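飾り用のフェイクフルーツって、本当に要るんですかね。前から疑ってたので、ちょっと書きます(長いです)

きっかけは「置くだけで食卓がホテルみたいになる」っていう投稿。黒ぶどうの造花ならぬ造果。みんな褒めてる。ほんとに? 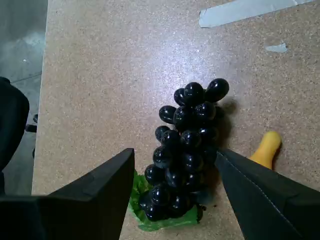

まず、つやがすごい。本物の黒ぶどうって、皮に白い粉(ブルーム)がついてて、もっとくもって見えるはずなんですよ。こんなにピカピカ光るぶどう、八百屋で見たことあります?

「磨いた果物の質感を再現」って説明文に書いてる店もあったけど、ぶどうを磨く人がどこにいるのか。

あと葉っぱ。緑が明るすぎる。しわはそれなりに入ってるのに、てかりで全部ばれる。うちの祖母の家の棚のぶどう、9月の葉はもっとくたびれてました。

粒の詰まり方は、まあ認めます。ぎゅっと重なってるところだけ見れば悪くない。横に1粒飛び出してるのも、ちょっと本物っぽい。ただ、そこを褒めるために買うかと言われると。

Rorkaっていう雑貨屋の通販だと1房で、小皿3枚買えるくらいの値段。私なら小皿を買います。

で、置き場所。木のチップを固めた感じの板の上だと、黒い粒がやたら浮く。濃い色の木の鉢に入れろとか、布を敷けとか言う人がいるけど、それはもう鉢と布が偉いだけなのでは。

ほこり問題も誰も書かない。粒と粒のすきま、絶対たまるでしょ。「水洗いできます」って言うけど、茎の付け根に水が残ったらどうするの。乾かすのに一晩かけて、また飾るの? 食べられないのに?

知り合いのカウアン(Cauã Vieira、店の内装をやってる人)に聞いたら「2メートル離れて見るものだから」と言われました。うちの台所、端から端まで2メートルないんですけど。

彼いわく、1房だけだと嘘っぽいから、レモンとか洋梨とか混ぜて量で押すんだそうです。つまり1個目がいまいちだと、2個目3個目を買わされる仕組み。よくできてる。

「本物は腐るからコスパがいい」説も納得いかない。本物は腐る前に食べるんですよ。それが目的なので。

リプで「撮影の小物には便利」と来ました。それは分かる。照明当てても傷まないし、何回置き直しても粒が落ちない。落ちたら落ちたで転がっていきそうだけど。

「猫が本物と間違えて遊ぶ」という報告も来ました。猫は本物と間違えてるんじゃなくて、単に転がしたいだけだと思う。

というわけで私の食卓には今のところ置きません。どうしても飾りたい人は、つや消しのやつを探したほうがいいと思います。見つけたら教えてください、値段込みで。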